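Counting regrasps in the wire sorting task

July 3, 2026

I changed the scoring for the sorting task last month and the numbers moved more than I expected, so these are my notes on the change. The code side is dull and I will skip most of it.

The task has stayed the same since spring. Small electronic parts and loose wire start on a sheet of paper in a steel tray, and the arm has to move each one to the yellow bin for its class. Boards are easy. A rigid part with a clear outline gives the grasp model a stable target, and a bad grasp usually fails at once, which makes it cheap to label. Wire is where the policy loses its time. It bends when touched, it hooks on its neighbors, and the best grasp point before contact is often a poor one a second later.

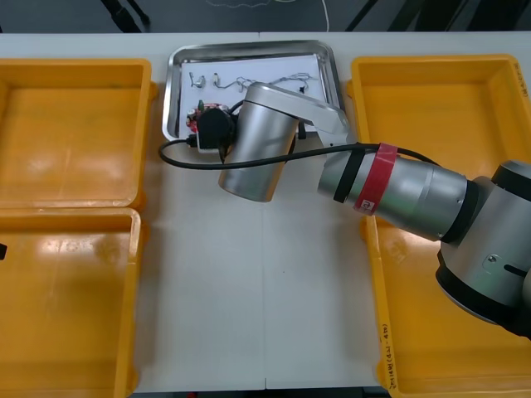

Noémi Virág objects that a regrasp should not be scored as a failure at all, and that a policy which lets go of a bad hold early is doing the right thing and ought to get credit for it. I agree with the second half. The old score gave one point per item that ended in the correct bin within the time limit, so a clean pick and a pick with six attempts counted the same. That hid the difference between two policies I wanted to compare. The new score keeps the point for the correct bin and subtracts a small cost for each closure of the gripper after the first. Letting go early still beats holding on and dragging half the tray along, and it no longer comes free.

The dataset for this round has 1105 episodes, all from the same cell. I held out 15 percent by episode. Splitting by item was my first attempt and it leaked badly: the same tangle of wire showed up in train and test, shifted a few centimeters, and the validation curve looked wonderful. If you have results on deformable parts that look too good, check the split before you check anything else.

Both policies share the same vision backbone. Policy A predicts a single grasp pose per item. Policy B predicts a short list of candidates, picks the best one, and drops to the next if the gripper width after closing is outside the expected range. I named them Zelum and Lamitley in the repo because I am bad at names and tired of "v3_final". Zelum is A.

Under the old score they were level, within noise. Under the new one Lamitley is ahead on harnesses and slightly behind on boards. The board result bothered me, so I went through the logs. The width check is too strict for round boards. The gripper closes on a tall component in place of the board edge, reads a width it did not expect, and releases a grasp that would have held. Widening the tolerance for that class fixed most of it in replay. I have not rerun it on hardware, and replay does not model slip, so treat that as a guess with a plot attached. 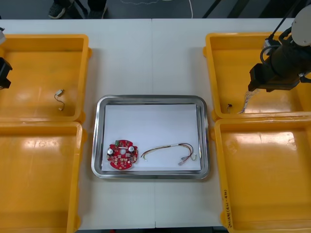
Photo: Prokine cell log

Harnesses fail in a different way. With several insulated leads twisted together, the candidate list tends to fill up with points on the same stretch of the bundle, usually near the middle of the arc where the segmentation is most confident. Dropping to the next candidate then means trying almost the same grasp again – five times, in the worst episode. I added a minimum spacing between candidates along the estimated centerline. The centerline estimate is poor wherever two leads cross, but it only has to be good enough to push the candidates apart.

I also tried favoring the connector end. It works when the connector is lying free and goes wrong when it is under another lead, and the network is not good at telling those two cases apart. That branch is parked.

Training was 2000 steps past the point where validation loss went flat. More steps did nothing for boards and made wire slightly worse. The Engström loss weighting from my spring post is still in there, unchanged. I meant to ablate it for this write-up and ran out of cell time.

One detail for anyone copying the score: the time limit matters more than the regrasp cost. With a short limit the penalty hardly registers, as episodes end before a policy can collect many extra closures. I settled on a limit that lets the slower policy finish most trays and then left it alone. Tuning both at once is a good way to get any ranking you like.

Next is a hardware run with the wider board tolerance and the spacing rule on together, 700 picks split evenly between boards and wire. The cell is booked until August, so the numbers will follow after that. The scoring script is in the repo under tools, and the old score is still there behind a flag.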